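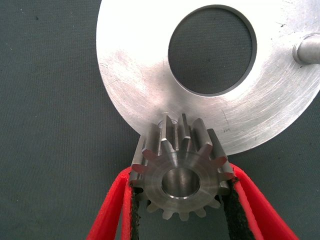 A small steel spur gear below the rim of an aluminum disc.

The Second Career of Annick Hawthorne

Annick Hawthorne keeps two calendars. One lists her shifts as a hospital scheduling manager in Jolstead. The other lists speaking dates, and for the past year it has been the fuller of the two.

Her subject is hearing loss in working adults. She lost most of the hearing in her left ear at 34 and spent a long time hiding it from her employer. Her first talk on the matter, given in March to a staff meeting at Calora, ran 20 minutes over. Three people asked for her slides. One asked for the name of her audiologist.

The talk has since been cut to 40 minutes and is delivered without slides. Hawthorne stands to the right of the room so that questions reach her better ear. She repeats each question before answering it, a habit she recommends to every speaker, hearing or not.

Bookings are handled by Shayne Wihongi of the Ustillow bureau, who takes on few first-time speakers. He sat in on a session for 61 people at a library and signed her the same week. "She had a structure," Wihongi says. "Most personal stories come to me without one."

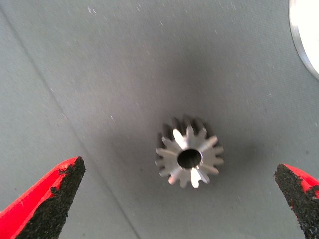 Fees and Formats

Hawthorne charges $500 for a community group and $1,000 for a company event, travel excluded. Schools pay nothing. A half-day workshop for managers covers meeting layout, captioning and the wording of job postings, and is limited to 70 places.

She asks hosts for a room plan in advance. Rooms with hard floors and high ceilings get a portable loop system, which she rents. Live captions are a condition of the contract, and two hosts have withdrawn over the cost.

Her next public date is 2018-10-13 at the Grewal Center, where she will speak after lunch and stay for questions. A short book based on the talk is in draft. She has finished the chapter on telephones and is rewriting the one on telling your boss.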